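Reading time: 4 minutes

When the Grasville council voted last spring to accept outside money for its local election, the item took less time than the one before it, which concerned bin collection. The money came from the Griletti Fund, a private charity with an office in the city and a board that doesn't publish its minutes. It was offered for "voter access and civic confidence," and councillors agreed that both sounded like good things to have.

I have spent a good part of the winter trying to find out what was bought.

The headline grant was $827,000, spread over two election cycles. Of that, the largest share went to Hinds, a consulting firm whose earlier clients were mostly water utilities. Hinds wrote a handbook for polling staff. It runs to 279 pages. I have read it, and I can report that a good deal of it concerns the colour of signs.

There are other chapters, though, and those are the ones that ought to bother ratepayers of any political persuasion. Chapter four advises returning officers on where to place early voting centres. It suggests "prioritising areas of latent participation," a phrase defined nowhere in the handbook. Six of the seven centres that opened under the new plan were in the inner suburbs. The old hall at Trisholm, a forty-minute drive from the next option, was dropped.

"We were told there was modelling," says Isla Faulkner, who sat on the council at the time and voted yes. "I asked to see it twice. I got a slide."

The fund's program director, Cameron Costigan, disputes that anything was hidden. He told me by phone that the siting advice was "offered, never imposed," and that officials were free to ignore it. When I asked whether any had, he said he would check. He hasn't come back to me.

To be fair to Griletti, the trouble it set out to fix was real. Lines at the previous election were long, several centres ran short of ballots, and the electoral office had been asking for more staff for years. Sihan Liang, who managed one of the inner centres, says the grant paid for 27 extra casuals on polling day and that she couldn't have opened the doors on time without them. She has no patience for the view that the whole thing was a plot.

"People want it to be sinister," she says. "Mostly it was lanyards."

Maybe so. But a public election paid for by a private donor is a strange arrangement even when the donor is well behaved, and the test of such a thing can't be whether the people receiving the money found it useful. Of course they did. A council that won't fund its own polling places will always be grateful to whoever turns up with a cheque.

Nor do the results settle much. The fund's annual report says turnout rose by 3,478 votes and credits its "partnership approach." It doesn't mention that the roll grew over the same period, or that there was a hotly fought contest for mayor after two terms in which the incumbent had barely been challenged. Rattana Boonyarit, who teaches public administration and has read more of these reports than is probably healthy, calls the turnout claim "a number standing next to a grant."

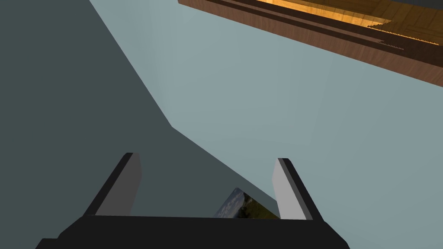 Words by Austra Kairys

Boonyarit's complaint is less with Griletti than with the rules. There is no cap on what a charity may give an electoral office here, and no duty to publish the agreement that comes with it. I got the Grasville contract through an information request that took most of the autumn, and it arrived with two schedules blacked out. The reason given was commercial sensitivity. I would like someone to explain what the commerce is.

A motion to ban outside grants is due before council in September. Its supporters talk as though the ban will fix everything, and I don't believe them either. The draft has no replacement funding attached. If it passes as written, Liang loses her casuals and Trisholm still doesn't get its hall back.

Faulkner, who left council at the last election, says she would vote for the ban now, provided the money was found elsewhere. I asked her where. She mentioned the roads reserve, then said the roads reserve was already spoken for.

Costigan's office, meanwhile, has confirmed that the fund is in talks with three more councils. It declined to name them.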